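Hirneck Clothing Library Opens Second Location in Madimska

MADIMSKA, 28 Dec 2025 – The Hirneck Clothing Library will open its second location this April, on the ground floor of the old Wada Building in downtown Madimska. Families will be able to borrow everyday clothes for children and adults, wear them for as long as they fit, and bring them back for someone else to enjoy.

The library started as a single rack in the back of a bookstore and has grown into one of the busiest lending projects in the area. Members now share 360 households' worth of shirts, coats, pants, and school clothes, and the waiting list has been open since last spring. The new space finally gives us room to welcome everyone on it!

Membership at the Madimska location will work the same way it does in Hirneck. Each household can take home up to 14 items at a time. There is no fixed return date for children's clothes, and adult items can be renewed as often as you like unless another member has asked for them. Small stains and popped buttons are part of life – just leave a note in the bag so our mending table knows where to look.
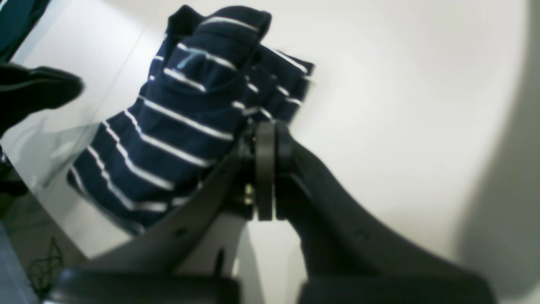
Knitwear has always been the most borrowed section, and the new location will have a whole wall for it. Sweaters and knit tops will be stored folded so the shoulders keep their shape, with sizes marked on the shelf instead of on the clothes. Coats and dresses will hang across from the fitting rooms, and baby clothes will be sorted by length, a system our Hirneck members asked for and have loved ever since.

We are also delighted to be working with Otix, the Madimska repair shop, on a series of free mending evenings. The first three sessions will cover darning a heel, replacing a zipper, and fixing a hem that has come undone. Bring something of your own to work on, or pick a piece from our repair basket and help get it back on the shelf. Needles, thread, and tea are on us, and beginners are very welcome (some of our best menders had never threaded a needle before they walked in).

Donations for the opening collection will be accepted at the Hirneck location during regular hours. We are especially looking for winter coats, rain gear, and plain school shirts in larger sizes. Please wash everything first and check the pockets! We can't take underwear, shoes, or anything with a strong smell of smoke.

The first 100 households to sign up in Madimska will receive a cotton carrying bag sewn from fabric that was too worn to lend. Sign-up forms are available now at the Hirneck front desk and at the Otix counter. An open house with tours of the new rooms will be held in April, with the time to be posted on the doors of both locations.

About the Hirneck Clothing Library
The Hirneck Clothing Library is a nonprofit lending library for everyday clothing. Membership is open to all residents of Hirneck, Madimska, and the surrounding towns.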